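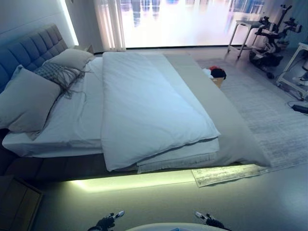
Head camera, start pose at the foot of the bed.

Reading time: 1 min

yhashemi: Duvet segmentation merges with the fitted sheet. White on white, window behind. Grey runner segments fine. Running Doton at 14 Hz.

marjan_s: Lock exposure on the bed, let the window clip.

apolline.b: Disagree — exposure won't separate two whites. Use depth. The folded edge stands proud of the mattress.

yhashemi: Depth drops out at 70 cm. Will try both.

Last updated: January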